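Our club table, second year

October 21, 2022

I promised to Leidy Sotelo that I will write something for the people who want to join the robot club, and I am already two weeks behind. So I do it tonight, with tea.

We are 11 members now. When I came in January we were five, and the work was mostly to sit on the floor and read manuals. Today we have a real table and a project with a name. The project is called Prumik. Jairo Mosquera chose the name and he does not want to explain it.

The task in Prumik sounds small. The robot has to put a thing in the place where it belongs, for example on a tray or in a drawer, and then leave the table in good order. A person in the club guides the arms through the task, we record this, and later the program learns from the recordings. At this moment we have 303 recordings. Jairo looked at all of them and threw away 84. I was a little sad about it, as many of those 84 were mine. But he was right. In my recordings I often stopped in the middle to think, and the program learned to stop in the middle also.

My part this fall is the drawer. I like it very much, but it is hard work. The handle is a thin bar, and if the fingers come to it at a wrong angle, they slide off. Socorro Llanos told me to come slower in the last part and to keep the wrist still — this was good advice. Her sister Rosaura works on the grasping of things which lie on the table. For a box she wants the fingers to go along the short side. For a bottle she is still not decided.

We also had a long discussion about where to put the objects at the start. Dirk Tiedemann wanted the same places every time, and Leidy wanted to change them for each recording. We tried the way of Dirk first, and the program became good for exactly those places and bad for all others. So now we change them. It takes more time and I think it is worth it.

Prumik at the table, with the tray and the wooden box:
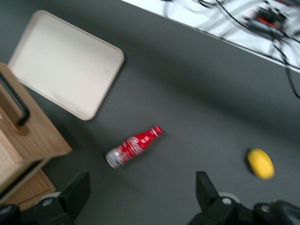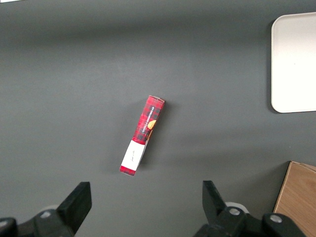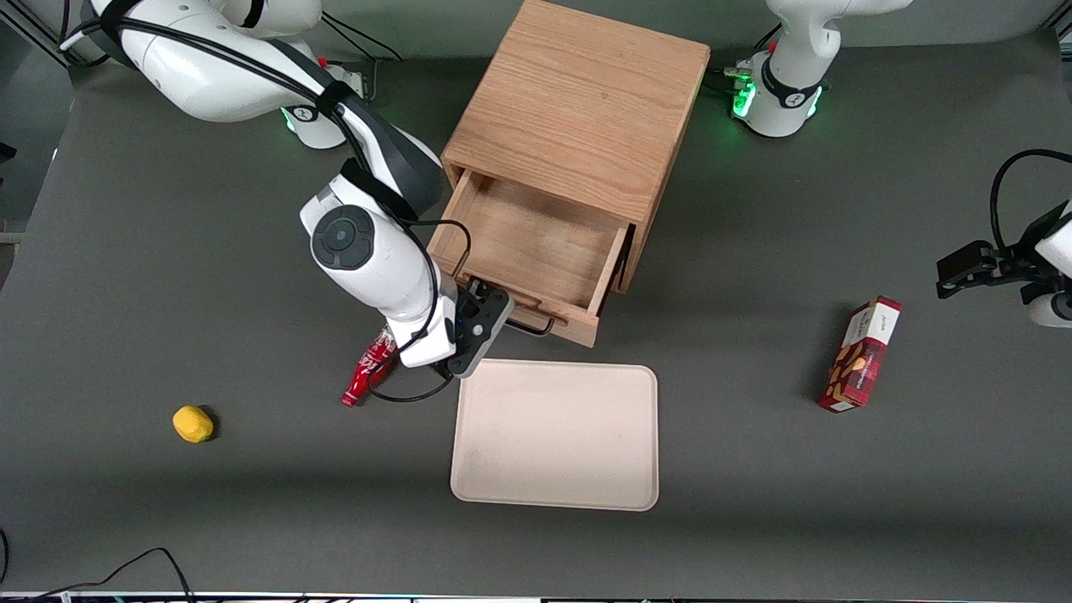 Do I need to know programming before I join the club?

It is enough if you are patient and can come regularly. I could write only very simple programs when I started, and Jairo taught me the rest little by little. New members usually begin with guiding the arms, and they learn the code when they need it.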